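Moving Your Household With Bramness: Questions We Get a Lot

Do I need to buy boxes from you?

Not at all, though you're welcome to. Grocery store boxes are fine for linens and pots. For books, please go small, even if it feels silly to carry so many. We sell the Hevberg flat boxes at the front desk, and they come in packs of 20. If you have a few left over, bring them back clean and we'll refund those.

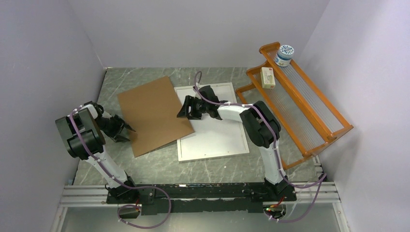 A flat sheet of brown cardboard on a marble-patterned surface.

How early should I book?

Two weeks is comfortable for most of the year. Saturday is always the first day to go, and October fills up faster than folks expect, so if you need either one, call us as soon as you have your keys date. We keep a waiting list too, and people do get in from it.
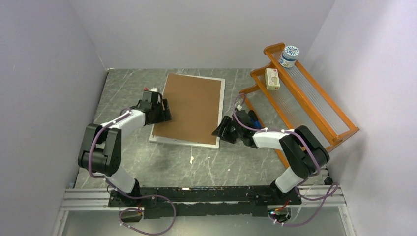
Two Robot Arms at a Table

What time will the crew come?

Morning crews arrive at 7, and we'll phone when we're on the way. If you have little ones (or a dog who takes his job seriously), it helps to set up one quiet room with snacks and save it for last. Please have the coffee maker packed last too, for your own sake!

Can you take my plants?

For a local move, yes, gladly. Water them a couple of days ahead so the pots aren't dripping, and leave the tops open. For longer trips we'd ask you to keep them in your own car, where you can mind the temperature.

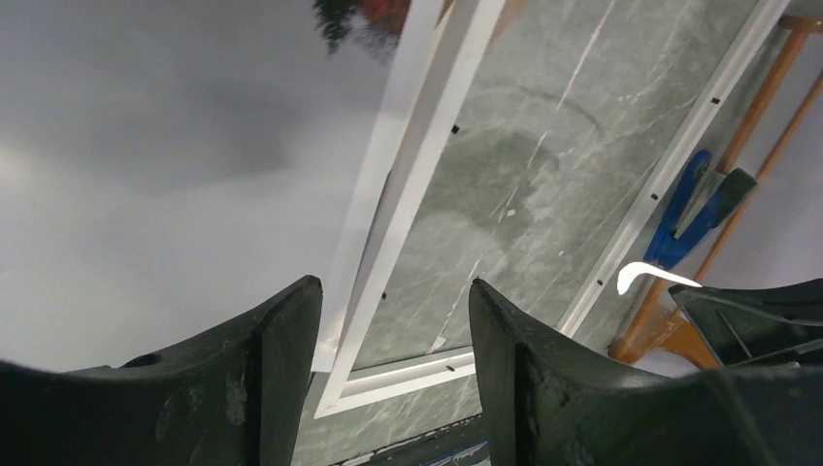

Ferns and anything with long trailing stems do better with a loose paper sleeve around them, and we're happy to give you the paper if you stop by.

What if my new place isn't ready?

It happens all the time, so please don't lose sleep over it. We can hold your things at our Chidiac Street storage building, and the first 3 nights are included with a full-house move. After that it's billed by the week.

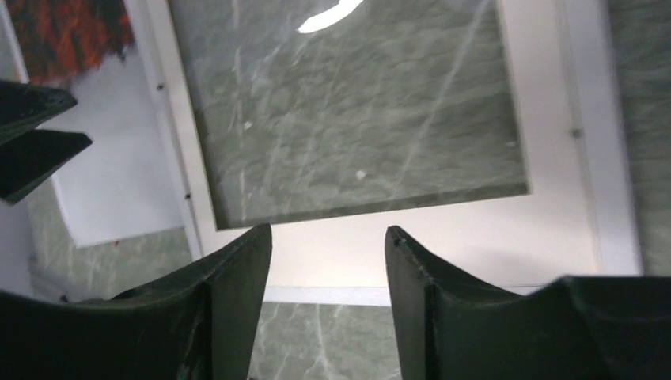 Dark gripper fingers, lightly scratched, with a gap between the tips.

How do I change my date?

Log in to Fledisex, our booking page, and choose "Change my move," or just call. Changes are free up to 2 days ahead.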